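Trying out two grippers and a wrist camera on the Atum arm
Sum-yee Shih and Chih-ming Hsueh, Edport, project report, February 13, 2023
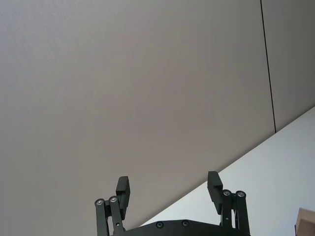 Fig. 1. Wrist camera view, parallel gripper open, nothing held.

What we wanted to find out

Which of the two grippers to keep on the arm for the second half of the project. One is the black parallel gripper (linkage type, two flat pads). The other is the Yen soft gripper, three silicone fingers, runs on air. Also wether the wrist camera is any use for lining up, or if we should go back to the camera on the stand.

Set-up

Same arm for everything, same controller, same speed. Camera bolted on behind the gripper so both fingers show at the bottom of the picture, as in Fig. 1. Swapping grippers took ages the first time because the Yen needs its own adapter plate and we had the wrong length screws. Second time much quicker.

Objects: small cardboard boxes, a tennis ball, a glue stick, a plastic cup, a bag of rice. Heaviest was the rice, 800 g.

129 picks with the parallel gripper, 104 with the Yen. Not equal, we know. The air line came off and we ran out of lab time.

Results

Parallel gripper: 15 drops out of 129. Nearly all of them the tennis ball, pads are flat and the ball rolls out if you are even slightly off centre. Boxes fine. Glue stick fine if it is lying across the pads, bad if it is lying along them. Cup got squashed twice before we turned the force down.

Yen: better on the ball and the cup, never marked either of them. Bad on the rice, the fingers just bend and the bag slides. Slow as well, you wait for the air each time. We didn't write down the drops properly on the first run so no total here, Sum-yee has the notes for the second run only.

Camera

Good for lining up left and right, you can see both pads and the gap between. Not good for depth. Several times we thought the pads were level with the box and they were well above it. Plain pale backgrounds are also a pain, there is hardly any texture for the software to hold on to and the tracking wanders off. Taping a printed pattern on the table helped.

Exposure: auto exposure kept jumping when the wrist turned towards something bright. Fixed it by hand in the Wasudport driver and left it there. Should of done that on the first day.

What we picked

Parallel gripper for now, with rubber glued on the pads to stop the ball rolling. Chih-ming is cutting the rubber. Wrist camera stays, but stand camera goes back on too for hieght.

Still to do

- redo the Yen runs, same number of picks as the parallel
- try the rice bag with the rubber pads
- clip for the air line
- time each pick, we only did it by feel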